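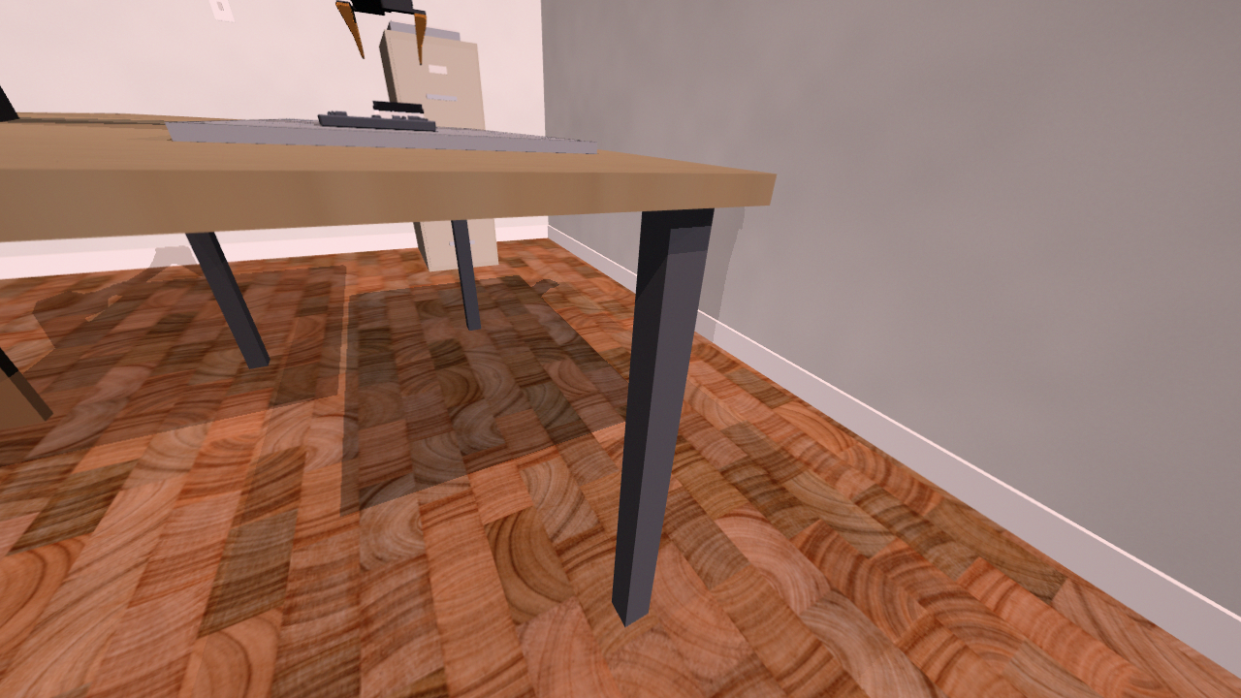 Why does a planner need to know about time, if it already knows where everything is?

Because a path is only a list of places. A planner that ignores time will hand you a lovely curve through space and leave the motors to guess how fast to follow it, and motors are poor guessers.

Chapter 5: From Paths to Trajectories

I got this wrong for most of my first year writing control code, so I'm rather fond of this chapter. My planner at the time (a little thing called Grollura, which a few of you will meet again in the exercises) produced paths that looked perfect on screen. I'd feed the points to the arm one after another, as quickly as the loop would take them, and the arm would shudder its way along like a shopping trolley on cobbles. I spent weeks blaming the gearboxes. Then Tegan Tipoki, who had the desk opposite mine at Lowther, leaned over and asked me what the velocity was at the third waypoint. I didn't know. There wasn't one! I had never given the thing a velocity at all.

So that's where we begin. In Chapter 4 we found a way for the arm to get from one pose to another without bumping into anything, and we stored it as a row of joint positions. In this chapter we put a clock on that row. Once each position has a time attached, we can ask how quickly every joint is moving, how hard it's speeding up, and whether the motors can really do what we're asking of them. A path with a clock on it is called a trajectory, and I'll try to keep the two words apart from here on – plenty of papers don't, and it makes them a pain to read.

We'll work in the simulator throughout. If you haven't set up Zukside yet, go back to the appendix and do it now, because the listings won't make much sense on paper. The running task is a plain tabletop pick: come down from above with the fingers open, stop, close them, and lift. It sounds dull, I know. But the last few centimetres of that descent will show up nearly every mistake you can make with timing. Come in too fast and the controller overshoots. Slow down too early and the whole cycle drags.

The example arm has a control loop that runs 246 times a second, and our planner gives us 10 waypoints for the descent. You can see the trouble straight away. The loop wants a fresh target every few milliseconds and we have almost nothing to give it, so something has to fill the gaps. Straight lines are the obvious choice and we'll try them first (please do run that listing, even though you can guess what happens). After that come cubics, then quintics, and then a method that scales the timing of a whole path so that no joint goes over its limit.

A word on the maths. You need to be happy differentiating a polynomial, and you need to remember from Chapter 2 how joint velocities relate to the velocity of the gripper. If the Jacobian has gone a bit hazy, reread that section before you get to 5.3. I had to reread it myself while writing this!

The log files for the exercises live in the Derach folder. Each has 2000 rows, one per control step, with the commanded and simulated position of every joint. Plot a couple before reading on, and look for the places where the two curves drift apart. We'll want them in the next section.

5.1 Putting a clock on a path

Let s be a number that runs from 0 at the start of the path to 1 at the end. The path tells us the joint positions q for any value of s. All we need to add is a rule for how s grows with time, and the simplest rule I know is s = t / T, where T is how long we'd like the whole move to take.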